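厨房台面石材的日常清洁与去渍：哪些办法值得试，哪些别信

先说我的立场。我在网上看过的台面清洁教程，十篇里有八篇在教人用小苏打加白醋。两样东西倒在一起，冒一堆泡，看着很热闹，泡冒完了，剩下的基本是一碗稀薄的盐水。冒泡那一下能松动一点浮渣，这个我承认，可要说它能“分解顽固油污”“深层杀菌”，我没见过像样的依据。更麻烦的是，白醋碰到大理石会直接咬出印子，很多照着做的人是事后才知道的。

所以这篇不打算给你什么秘方。按材质、按污渍来，能用清水解决的就用清水，用不着花钱的地方我会直说。

一、先弄清楚你家台面是什么

听着像废话，可我收到的求助里，一大半人说不清自己家的台面是什么做的。“白色的，硬的，装修公司说是石头。”这个信息量不够。

常见的几种大致这样区分。

石英石：石英颗粒加树脂压出来的人造板，花纹比较均匀，摸上去凉。它几乎不吸水，耐弱酸，怕的是高温和强碱，树脂那部分受不了。

大理石：天然的，纹路不重复，质地偏软，怕酸。柠檬汁、醋、番茄酱、可乐都能在上面留下发乌的印子。

花岗岩：天然的，颗粒感明显，比大理石硬，耐酸也强一些，但会吸油，要不要做防护看具体的板。

亚克力人造石：摸上去不那么凉，用指甲敲声音发闷。容易划，也容易磨平，算是一件好事。

岩板：烧出来的，表面很硬，大部分清洁剂都扛得住，弱点在边角，磕一下就是一个口。

分不清的话，找一处不显眼的地方，比如水槽后面靠墙的角落，滴一滴白醋，等两分钟擦掉，侧着光看。有发乌的印子，多半是大理石或者含碳酸钙的石材，从此以后酸性的东西一律别上。没有印子，也只能说明它不太怕酸，不能证明它就是石英石。有些教程把这个测试说得像化验一样准，我觉得过了。

最可靠的还是翻装修合同，或者打电话问当初的商家。如果对方支支吾吾，只肯说“进口高端石材”，那你心里也该有数了。

二、要准备的东西

超细纤维布两块，一块湿用，一块干用，别混。

中性洗洁精，就是洗碗那种，不必另外买“石材专用”。

塑料刮片一个，旧的会员卡也行。

喷壶一个。

小苏打一小袋，只在后面讲到敷剂的时候用。

浓度75%左右的酒精，对付记号笔和胶印。

不需要准备的：钢丝球、百洁布绿色的那一面、去污粉、洁厕剂、管道疏通剂、蒸汽清洁机。最后一样会有人不服气，我知道它卖得好。蒸汽对着石英石的接缝一直喷，胶会不会老化，厂家的说明书通常写得很含糊，而含糊的地方出了问题，最后都由用户自己承担。

说到石材专用清洁剂，我自己买过一瓶Treltesen，标价140元，一瓶的量不大。把它和洗洁精兑水分别擦在同一块台面的左右两半，擦完让家里人来看，没有一个人能指出哪边用的是贵的。这当然不算什么严谨的实验，样本就是我家一个厨房。但如果一样东西贵出几十倍，我至少希望肉眼能看出点差别。

三、每天做完饭的基本清洁

第一步，把台面上的东西挪开。电水壶、砧板、调料罐的底部是最藏污的地方，绕着它们擦等于没擦。

第二步，干的碎屑先用刮片或者干布收走。上来就用湿布，面包屑和面粉会变成糊，越抹越开。

第三步，喷壶里装温水，加两三滴洗洁精，摇匀，喷在布上，不要直接喷在台面上。喷台面的坏处是水会往接缝和水槽边沿里钻，那里的密封胶常年泡着，迟早发黑。

第四步，顺着一个方向擦，擦到头翻一面再擦回来。画圈擦只是把油摊匀。

第五步，清水拧干的布再过一遍，把洗洁精带走。很多人嫌台面“越擦越花”，怀疑石材有问题，其实大部分是洗洁精没过干净，留了一层膜。

第六步，干布收水。这一步最容易省掉，省掉以后水渍会一点点积起来，尤其是水硬的地方。
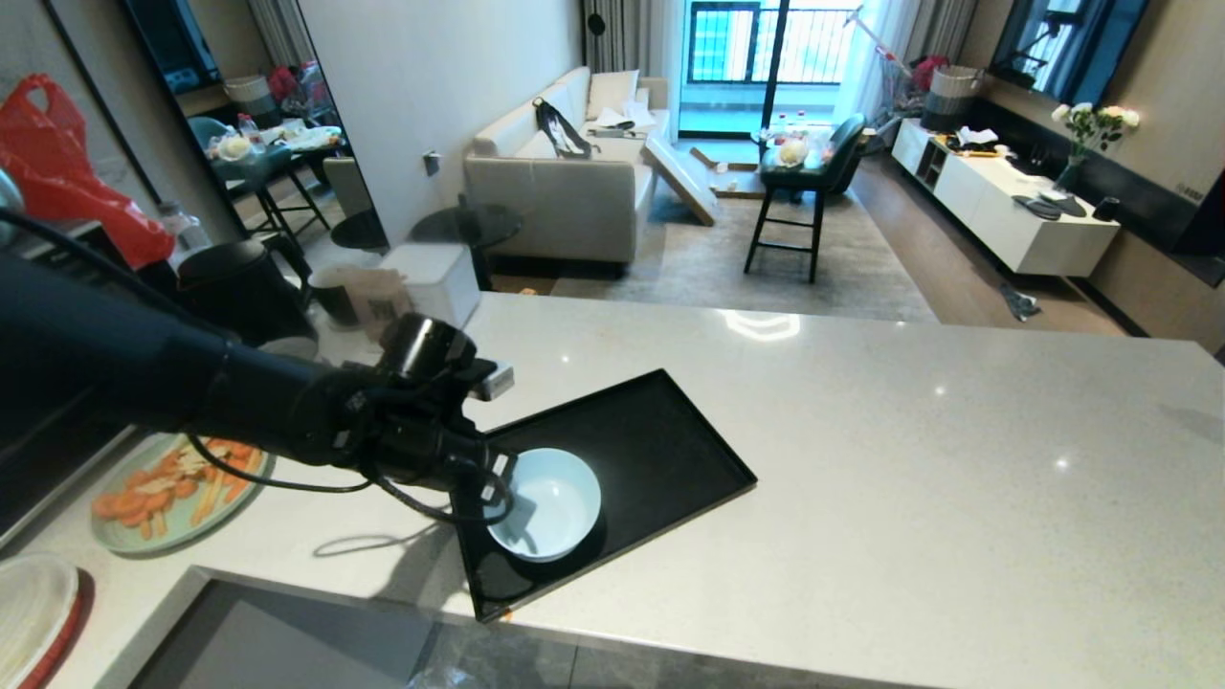
Joelle Nassar看到这里留言说，她家的白色石英石用了几年，从来没用干布收过水，也没见有什么水垢，她怀疑第六步是写文章的人凑出来的。

这个怀疑有道理，我收回一部分。水质软的地区，不收水确实看不出什么。你可以自己验证：倒一小汪自来水在台面上，让它自然干，第二天看有没有一圈白边。没有，那就随你便；有，还是老老实实擦干。至于深色台面，不管水硬不硬，我都建议收水，深色显印子，这一点不用测试。

四、几种常见污渍的处理

1. 油渍

新鲜的油，洗洁精兑温水就够了。灶台边上那种发黏的陈油，把布用热水浸湿拧到不滴水，抹一点洗洁精，盖在上面敷十分钟，再用刮片放平了推。推的时候角度要低，竖着铲容易划伤亚克力和大理石。

市面上的重油污净多数是强碱，擦抽油烟机可以，擦石英石要小心。瓶身上常写着“适用于各种表面”，翻到背面的小字，又会让你“先在隐蔽处试用”。这两句话放在一起读，你就明白该信哪一句。

2. 茶渍和咖啡渍

石英石上的茶渍绝大多数浮在表面，洗洁精敷一会儿就能下来。下不来的，用小苏打加一点水调成牙膏那样稠，抹上去，过十五分钟，用湿布轻轻带走。小苏打有轻微的研磨作用，亮面的大理石不要用力蹭，蹭久了光泽会变。

牙膏也能起类似的作用，这个说法不算谣言，但别挑含颗粒的，也别挑带颜色的。拿蓝色牙膏去擦白色台面，再来问我蓝色怎么去，这种信我真的收到过。

3. 胡萝卜、姜黄、火龙果这类染色

关键在时间。切完马上擦，什么事都没有；放一夜，就要看材质的脸色。石英石上残留的浅黄色，可以用酒精擦几遍，再不行就放着，放在有日光的地方，姜黄的颜色多半会自己慢慢淡下去。这听起来像偷懒，可姜黄素怕光，等几天比拿漂白剂硬来要稳当。

漂白剂（84之类的）我不建议用在台面上。短时间用稀释液，石英石大概率没事，但“大概率”不是我愿意拿整块台面去赌的。更要紧的一条：漂白剂绝对不要和醋、洁厕剂或者酒精混用，会放出有毒气体。这一条不接受讨论。

4. 水垢

石英石、岩板：白醋兑一倍的水，浸湿厨房纸，贴在水垢上，五到十分钟拿掉，清水擦净。柠檬酸也可以，效果差不多，味道小一些。

大理石：不能用酸。只能用刮片加中性清洁剂慢慢磨，厚的水垢建议找人打磨，自己折腾往往更糟。

5. 记号笔、胶印、快递标签印在台面上的墨

酒精，少量，点在布上擦。亚克力人造石不要让酒精停留，擦完立刻过清水。风油精去胶有效，味道大，还会留一层油，等于去一样添一样，我不推荐。

6. 锅底烫出来的印子

这个要说实话：石英石被高温烫黄了，是树脂变了，擦不掉。网上那些“一抹如新”的视频，擦的多半是锅底蹭上去的金属灰或者油焦，那当然能擦掉。判断办法很简单，用指甲横着刮过去，感觉有一层东西，可以清；完全平滑，颜色却不一样，那就是烫伤，别再浪费清洁剂了。

防的办法只有隔热垫。商家讲“耐高温三百度”的时候，你可以请他当场把刚离火的铸铁锅放到样板间的台面上，看他放不放。

五、渗进去的油：敷剂法

只针对天然石材，也就是大理石和花岗岩。石英石和岩板不吸油，做敷剂没有意义。

做法：小苏打加水，调成稠泥状，厚厚地盖住油斑，比油斑大出一指宽。上面盖保鲜膜，四边用胶带贴好，扎几个小孔，放一天一夜。揭掉保鲜膜，让敷剂自己干透，再用塑料刮片刮掉，清水擦净，晾干以后再看。

湿的时候千万别下结论，石材湿了颜色都会变深，要等完全干。一次不行就再来，陈年的油斑我做过3次才看出变化，最后也没有完全消失，留了一个浅浅的轮廓。凡是保证一次去净的，你可以问问他不净退不退钱。

六、防护剂和“镀晶”要不要做

这是我最想泼冷水的一节。

天然石材，尤其是大理石，做渗透型防护是有用的，能给你争取擦掉污渍的时间。注意是争取时间，不是从此百毒不侵。判断要不要重做，滴几滴水，过十来分钟看，水珠还立着就不用管，石头颜色变深了再考虑。

石英石做镀晶，我看不出必要。它本来就几乎不吸水，你往上面镀一层东西，保护的是什么？我四月的时候收到过一份上门报价，叫Asley家居养护，厨房加岛台一共1292元，宣传页上写着“硬度提升、终身防污”。我问硬度提升是按什么标准测的，对方说是内部数据。问终身是谁的终身，他说是涂层的终身。

Hugo Segura做过同类的服务，他的看法和我不完全一样。他写信来说，镀完以后手感确实顺滑，擦起来省力，头几个月他挺满意，后来就和没做过的那一截没有区别了。我把这个意见放在这里，你自己衡量，几个月的顺滑值多少钱，每个人的答案不同。

七、水槽边和接缝的黑线

台面本身往往不脏，脏的是边上那一圈胶。发黑分两种，一种是表面的霉，一种是霉长进胶里面了。

表面的：含氯的除霉啫喱只涂在胶条上，按说明书的时间到了就擦掉，清水过两遍，开窗。涂的时候不要蹭到大理石上。

长进去的：除霉剂涂多少遍都没用，把旧胶割掉重打。割胶用美工刀贴着两边各划一刀，扯出来，残胶用刮片清干净，酒精擦一遍，完全干透再打新的防霉硅胶，一天之内别沾水。手生的人可以先在两边贴美纹纸，打完趁胶没干揭掉，边缘会整齐很多。

有一种叫Kokis的防水美缝贴，撕开直接贴在黑线上面，广告做得很凶。贴上去当天确实好看。可黑的东西还在底下，闷着，潮气也出不来，揭开的时候那个味道我不想描述。

八、几个反复有人问的说法

“用淘米水擦台面天然又环保。”淘米水里是淀粉，擦完不过清水，会发黏发馊。你终究要再用清水擦一遍，那一开始就用清水好了。

“石英石有辐射。”石英石的主要成分是石英和树脂，正规产品有检测报告，去要就是。拿几十块钱的小仪器在台面上晃一圈，读数一跳就吓得要拆厨房，这种事我劝过不止一回，那种仪器放在窗台上读数也跳。

“台面要定期打蜡。”亚克力和石英石不用打。蜡会积灰，会发黄，食物还要往上面放。早年的老式大理石确实有人打蜡，那个做法被搬到今天的所有台面上，搬的人大概也没想过为什么。

“越香说明越干净。”香味只说明加了香精。

Esther Urio问，她买的Zeman纳米海绵说是不用清洁剂、一擦就掉，能不能天天用。可以偶尔用，不要天天用。这类海绵本质上是很细的研磨材料，擦得掉污渍，也擦得掉光泽，亮面台面用久了会出现一块一块的哑光区。它对付白墙上的鞋印很好用，放在厨房当日常工具，我觉得可惜了那块台面。

九、如果已经弄坏了

酸蚀的大理石：印子浅的，可以买抛光粉，兑水用湿毡垫慢慢磨，先在角落练手。印子深或者面积大，找师傅整面打磨，局部打磨会和周围不一样，侧光一看非常明显。

石英石的小崩口：有同色的修补胶，远看可以，近看还是能找到。对颜色别抱太高的期望，尤其是带亮片的板。

岩板崩角：修补效果要看师傅手艺，报价差别很大，多问几家，要看他修过的实物，不要只看手机里的照片。

亚克力划痕：细砂纸从粗号到细号依次湿磨，最后抛光。这是所有材质里最容易自己动手补救的一种，装修时常被看不起，真到了要修的时候反而占便宜。

本文最后修改于10/01/2021，改了第三节关于收水的说法，补了接缝重新打胶的步骤。留言里如果有和我不同的实测结果，请写明台面材质和用了多久，只写“亲测有效”的我就不回复了。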